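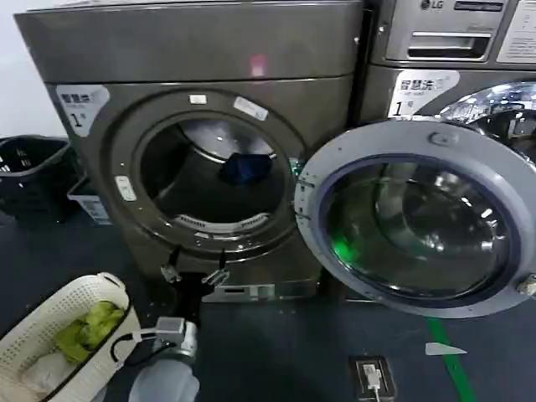

Front-loader, blue laundry in the drum.

CALL FOR PARTICIPANTS – who does the chores when you work nights?

Quick one, places are going fast. We're looking for adults in the Sanetden area who work evening, night or rotating shifts and live with at least one other person. Nurses, bakers, drivers, warehouse staff, security, anybody really. We want to know how the housework gets split up when one person sleeps while everybody else is awake. Cooking, dishes, trash, laundry, school runs, phone calls to the landlord – all of it.

What you'd do: keep a short diary for three weeks in August. Paper or phone, your choice. Then one interview, around 30 minutes, in person or by phone. Both adults in the household can sign up but each needs to fill in thier own form.

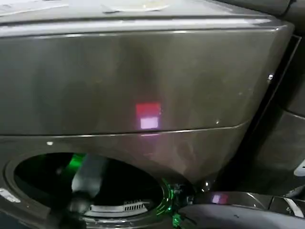
You don't need a tidy house or a fair split. Arguments about dishes very welcome. Please write down what got done, who did it, and what got put off till the weekend. Skipped a day? Leave it blank and keep going, don't fill it in from memory.

Pay: $34 per completed diary week, interview paid separately. Gift card or check. Bus fare refunded if you come in person.
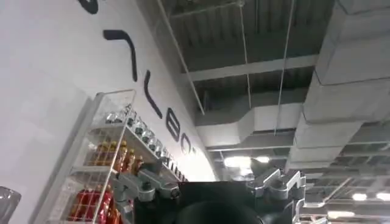

Home & Hours Group, Mornora Center for Family Research

Who can't take part: people on leave for the whole month, students living in dorms, anyone already in the Masri commuting study. Temp workers are fine. So are people between two jobs, if both are shift work.

Names come off the diaries before anyone on the team reads them. You can quit at any point and keep what you've earned so far.
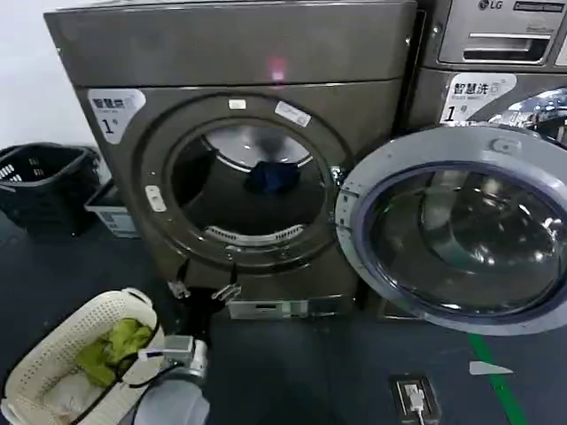

Interviews are held afternoons and late evenings, room 428, Lestano Building, side entrance. Ring the bell and wait a minute, its slow. Sign-up forms at the front desk, drop yours off by Wednesday, 6 pm.

Comments

nightbaker: does 4 am to noon count as nights?

Home & Hours Group: Yes, come on in.

tess_r: My husband won't do the diary, can I still join?

Home & Hours Group: Sure, one per household is fine.

Related
– Diary tips for first-timers
– Wanted: grandparents who babysit
– Masri commuting study, now full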